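Storing the fraction wall cards between lessons

Fostano Teaching Resources Forum

Janaka Karunaratne
Our school has purchased 19 sets of the Grovomis fraction wall for use in pairs. Please advise whether the cards may be laminated before first use.

Clorkosberg Primary
Lamination is permitted. Pupils should check that the halves and quarters still align afterward.

Tomić
We did ours. Fine so far.
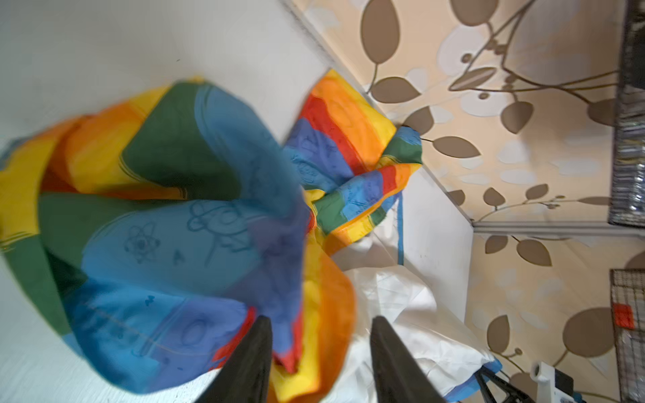 Striped fabric with line drawings, including an atom symbol.

Clorkosberg Primary
Please note that answer sheets should be stored separately.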